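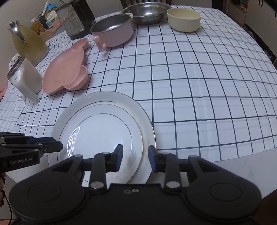
Home Explore Notifications Messages Lists Profile More

Clearing out the kitchen stuff before we switch apartments in May. Everything comes off the shelves and onto the table first, then I decide.

The big white plate with the silver rim stays. It's one of 2 left from the Skelorine set and I use it for roast chicken.

Pink bear plate with the ear compartments: scuffed, still fine. Going to my sister's youngest.

The pink pot stays too. It does rice, oatmeal, and noodles, and the handles have held up.

Undecided on the glass kettle. It has a yellow tint now. I'm going to try vinegar overnight. If anyone has a better method, reply here.

Stainless basin goes in the keep box. I wash greens in it.

Packing question: do plates travel better on edge or flat? The Dandach movers' sheet says on edge with paper between each one. I've always stacked them flat.

Going with on edge. Bought a 1000-sheet pack of Prunar wrapping paper, so I won't run short.

Mugs are next, after dinner.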